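August, notebook 4, comb-in-cup task

Started 08:40. Leidy on the grippers, me on the log, Tae-yang allegedly fixing the upload script. Total in the store when we sat down: 3,972 demonstrations across all tasks, which sounds like plenty until you ask Marko how many it threw out.

The task, for whoever reads this after me: pick up the comb, stand it in the cup, let go, back off. Either hand may start. A pass from one hand to the other is allowed and should be tagged as such. Man-sik wrote "natural human motion" in the instructions, and it took all of one morning for natural human motion to become a person moving like a crane because she knows she's being recorded. I asked Leidy to think about lunch while she worked. The motion got better. I have put this in the protocol as "operator should be relaxed".

Fresh paper on the table before the first take. The bare wood was giving the tracker ideas at Welthorpe last month and I don't want to relive that.
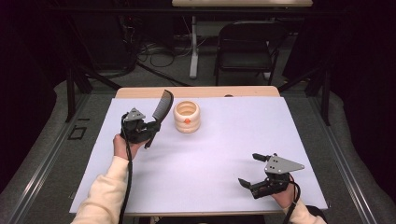
Comb in the left gripper, right one open, cup not yet touched.

Notes on the comb. It is thin, black and held by black fingers, so we could hardly have picked a worse thing for the segmentation step. Seung-woo says the model has to learn black on black sooner or later. Seung-woo does not do the relabelling. I've kept it in, but I want a pale comb as a second object before we call the set finished.

Notes on the cup. The ribs are fine for contact, but it tips if the comb goes in at a slant and you let go early. Tips are being kept, tagged "fail, tip". Mi-kyung wants failures in the set as long as they are honest ones. We had a short debate about what a dishonest failure would be and agreed it is whatever happens after 16:00.

Turn the cup between takes so the orange dot doesn't always face the operator. I forgot for the whole first block, so the first block has learned that cups have a front.

Cables: keep both down along the sleeves. If one crosses the paper, stop and redo.

Count at close: 184 takes kept, 5 binned for lost tracking, all 5 on the right gripper. Left was clean. Swap the two units over tomorrow and see whether the fault follows the gripper or the hand.

To do
Pale comb (me)
Upload script (Tae-yang, still)
Ask Yeon whether the pass tag goes on the take or on the segment
More paper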